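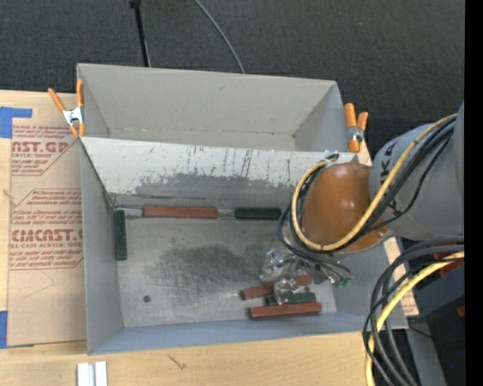
Red and green blocks in the front section of a divided metal bin.

Toy blocks are hard on whatever holds them. Cardboard gives out at the corners, and fabric bins sag until the blocks end up under the couch. A metal bin lasts longer, but it shows every year of use. The divider gets scratched, the floor goes dark in the middle, and no amount of scrubbing brings the finish back.

At Elell, a secondhand toy shop in Clekmont, up to 800 blocks come in each July. They are sorted by length first and color second. Short ones go back on the shelf in bags of 100. Long ones sell singly, mostly to parents replacing a lost piece. The shop lines its metal bins with felt in the evening, when the noise bothers the apartment upstairs.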